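Ok so quick one, have been meaning to write this for weeks and the bread is in the oven so I have 26 minutes. Typing fast.

Moved house. Well - moved half of a house. We are in Istham now, upstairs part of the old Wallner place, boxes everywhere, one working lamp. Rent is less than Brurnadon and the light is better and that's about all the thinking we did.

What I wanted to write about is sleep though. Mine has been terrible. Since July really. Up at 3, up at 4, lying there doing sums. So I started going through all the advice, one thing at a time, a week each. Some notes.

No screens after dinner. Lasted two nights. I read on my phone, sorry. Went back to paper books the second week and that did help a bit, mostly becuase the books were dull. Got through 87 pages of a history of Bredness harbor, which begins in 1603 and takes its time. 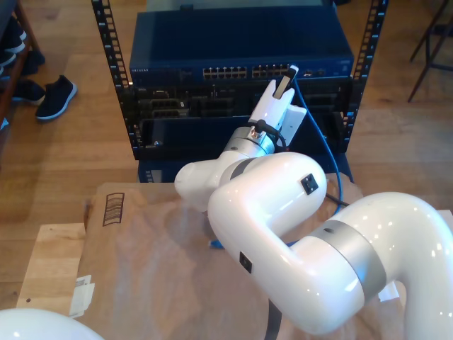
Cooler room was the next one. Windows open, thin blanket, socks (socks!! apparently warm feet are a whole thing). Took a while to get the bedroom right because the heating here dates from 1976 and has two settings, off and bakery. We also pulled the old carpet up in there. I wanted a pale wood floor, same sort of light wood as the one under the black rack, and got dark brown boards with paint on them. Fine. It's cooler on the feet. Slept through til 5:30 three nights running, best of the whole experiment.

Then caffeine. Ugh. I cut it off at noon and had a headache for four days and was horrible to everyone. Annelies Pichler downstairs gave me some barley stuff you drink instead, tastes like wet toast, I now kind of like it. Not sure it did anything for the sleep. Mornings felt less frantic maybe. Keeping noon as the rule on work days and ignoring it otherwise.

The bed itself. Ours creaks. Every roll over, creeeak. I tightened every bolt I could reach, then waxed the joints with a candle stub, which my mother swears by. Quieter now. Would love a solid wood frame at some point, something light and plain, but not this year.
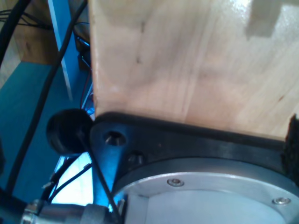 Pale wood, faint grain, a few dark specks.

Next - same wake up time every day, weekends too. I hate this one the most and I think it is the one that works. 6:45, up, curtains open, no negotiating. First few days I was a zombie by lunch. By the second week I was falling asleep before 11 without trying, and the 3 am thing dropped to maybe twice a week. I still wake up sometimes but I don't start doing sums. I get a glass of water and go back.

Did not get on with: lavender anything, the breathing counting thing (I lose count and get annoyed), magnesium, whale noises. The whale noises made the dog next door upset. Also tried writing down my worries before bed and just ended up with a long list of worries.

One more, which was Annelies's idea, is a proper walk after dinner. Up to the church and back, no phone. Have only done it a handful of times as it keeps raining sideways. On the nights I went I was out like a light. Will report back.
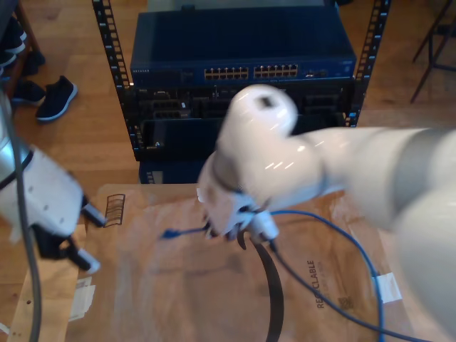
What I'm keeping

Same wake up time. Cold room, warm socks. Barley stuff. The harbor book, though I am nearly at the end of it and will need somthing equally boring, suggestions welcome. The walk when it's dry.

Dropping the rest. Oven just beeped, bye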